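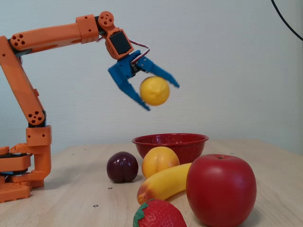 Has anyone got real experience of Zultato table oil, as in more than one winter of it? I've read the tin and I don't believe most of it. It promises a finish that never yellows, one coat, ready for use in 12 hours. My tabletop is a light wood and I'd like it to stay that way. The last oil I tried on an offcut went the colour of weak tea by March. The shop in Jandgate wants 60 quid for the small tin, so I'm not buying it on the strength of a leaflet.
Asger Bundgaard

Reply from plankton
I've had it on a kitchen table for two years. Hasn't yellowed that I can see. It did need a second coat though, so "one coat" is rubbish.

Reply from mrs_dovetail
"That I can see" is the problem. You look at it every day, you wouldn't notice. Did you keep a bare bit to compare?

Reply from plankton
No, I kept a table to eat off.

Reply from Henrik Kettler
Every oil darkens pale wood a bit the moment it goes on. Wipe it with a damp cloth and that's near enough the colour you'll get. Whether it carries on darkening depends on the window more than the tin. I used Quintanilla on a desk, half of it under a big blotter, and when I moved the blotter there was a line you could have ruled with.

Reply from mrs_dovetail
Don't agree about the window. Mine's in a hallway with no daylight to speak of and it still went orange – that was plain linseed, mind.

Reply from Henrik Kettler
Linseed does go off in the dark. Fair enough. I'd still not blame every oil for it.

Reply from Asger Bundgaard
So one table with no test patch and one desk with a different oil. I'll do two offcuts, one on the sill and one in a drawer, and leave the top bare for now. What do people do about mug rings meanwhile?

Reply from plankton
Coasters. Considerably less than 60 quid.

Related threads
Mug rings on bare wood (141 replies)
Vorholm wax – has it changed?
Is sanding between coats worth it? (262 replies)
Wobbly trestles on a stone floor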